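Wostenance opens its winter pattern show in Jendley

January 13, 2018

I'm so happy I finally get to share this one! My little wallpaper and fabric shop, Wostenance, is putting on its first show at Haslam Hall in Jendley.

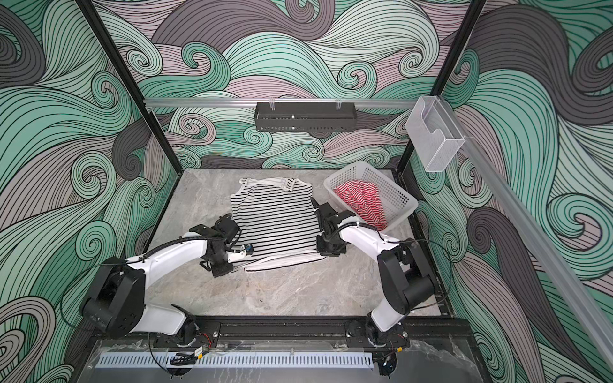

We'll have more than 200 patterns to flip through, plus a big remnant table (bring a bag, trust me).
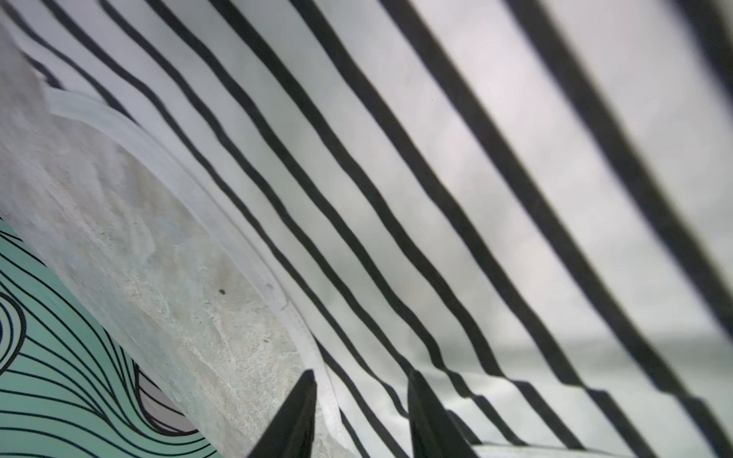
Doors open January 26 at 2 p.m. and it's free to get in. Plustlow Paints is mixing colors to match anything you carry over. 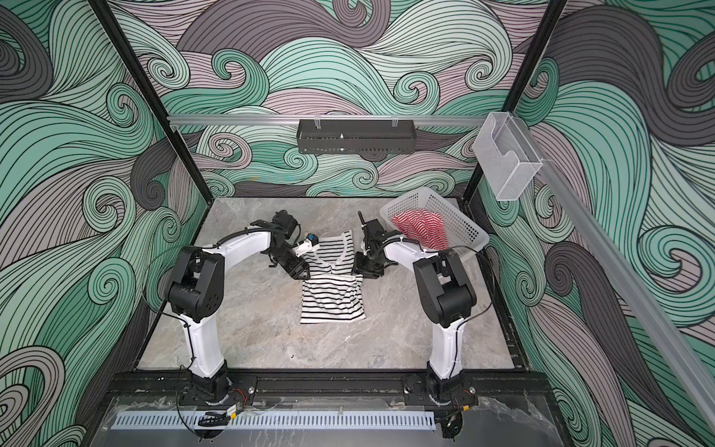
Want a sample pack mailed out? Just call the shop and ask.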